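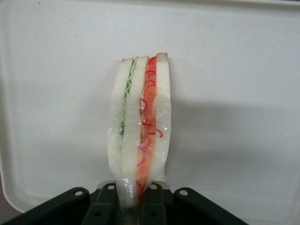

Urszula Pawłowska
Open mic host, occasional stand-up, Tollden

I said I'd write up the first year of the comedy night and then kept putting it off, so this is going to be long and a bit out of order. Get a cup of tea.

For anyone who has only turned up here for the old gig diaries: last November I started running a new-material night in the upstairs room at the Coltilmont, on the corner by the bus station in Tollden. It holds 35 if the people on the window seat like each other. There's no stage, just a rug, and a standard lamp I brought from home because the ceiling lights made every act look as though they'd been called in for questioning. Entry is free, there's a bucket at the end, and acts get ten minutes if I know them and five if I don't.

I'd been gigging for six years before that and I thought I knew how a night worked. I did not! When you're an act you walk in, ask what the room's like, do your bit, get the last train. You don't notice that somebody has put the chairs out, or that they've put them out too far apart. I did that for the first two shows. Big polite gaps everywhere, like an exam hall, and the laughs just sort of dropped down between them. Third show I shoved everyone together at the front and roped off the back two rows with a scarf, and it was a different room. Same number of people, more or less, same sort of jokes. I've been a complete bore about chairs ever since.

The other thing I got wrong was the running order. I used to put the strongest act on last and everyone else in whatever order they'd emailed me, which meant one night opened with three men in a row doing flatmate material (all perfectly decent, all with the same fridge routine). Now I open with somebody cheerful and solid, put the brand new people in the middle section where the audience is warm, and keep one safe pair of hands just before the break so people come back up the stairs with their drinks.

My safe pair of hands, more often than not, has been Myroslav Pylypenko. If you haven't seen him, he does very slow, very deadpan stories about working in a carpet warehouse, and he can sit in a silence for so long that you start to worry for him. The first time he played for me there was a hen party in who had booked the wrong night at the wrong pub. I was hiding by the door with my hand over my face. He let them shout for a bit, asked the bride what underlay she had at home, and then talked about underlay for nine minutes. They adored him! Two of them came back the month after and sat in the same seats.

We've had bad ones too. The January show had four acts drop out the same afternoon, and I ended up doing twenty-five minutes of compering with a cold to people who'd mostly come in to get out of the rain. I did a bit from 2019 that I'd sworn never to do again. It still doesn't have an ending. In March the microphone died halfway through somebody's first ever gig and she just carried on, louder, and got the biggest cheer of the night, so I'm filing that under good, though I did buy a spare cable the next morning and I now carry it about in my handbag like an inhaler.

Money, as people keep asking. The best bucket we've ever had was £100, on the night of the hen party as it happens, and the worst was £4.20 and a button. I split it between whoever has travelled furthest, which caused one argument early on about whether Nidow counts as far (it does if you've missed the ten to eleven). The pub gives us the room for nothing and I buy the posters. I've printed some 300 of those and I think I've seen six of them up. If you've got a window in Tollden and you don't mind a bright orange A4 sheet with a lamp on it, please do get in touch.

The mailing list does much better than the posters. I started it on the back of a beer mat and it's now a proper one, and I send a message the day before each show with the names of whoever's on. I try not to oversell. I've been to too many nights where everybody on the bill was "hotly tipped" and I'd like people to believe me when I say an act is properly good. If somebody's trying ten minutes of brand new stuff off a bit of paper, I say so. People like that, I think. They lean in a bit.

Now, the bit of news. From the autumn we're going to do one bigger show a season at the Vondráček, the old dance school on Mill Road, with a paid bill and tickets and actual tiered seats. I've wanted to do something there since I first walked past it. It's got a curtain! I stood on the stage with the lights off and said "hello" out loud and it came back at me very nicely. Tickets will be £8 and the acts will get a fee agreed beforehand, no bucket. I'm more nervous about this than I've ever been about going on myself, and I keep waking up and thinking about the interval.

Upstairs at the Coltilmont carries on exactly as it is, free and slightly too warm. If you want a spot, email me with your name, how many gigs you've done and whether you can stay to the end. I do mean that last one. It's rotten for the person closing if the front row is six empty chairs where the other acts used to be, and you learn a lot from watching somebody else go down badly with the same crowd. You don't need a video for a five. For a ten I'd like to have seen you, or have somebody I trust tell me they have.

And if you're coming along to watch, get there by half seven, sit near the front, and don't worry, none of us are going to pick on you. Well, Myroslav might ask about your stair carpet. He's trying to get a new hour together and I believe he's running low on carpets.

I was going to put in a list of my favourite lines from the year, but I've just looked through my notebook and most of it says things like "goose??" and "the lady with the hat – YES", so that'll have to wait until I've worked out who said what.

Posted 2024-07-11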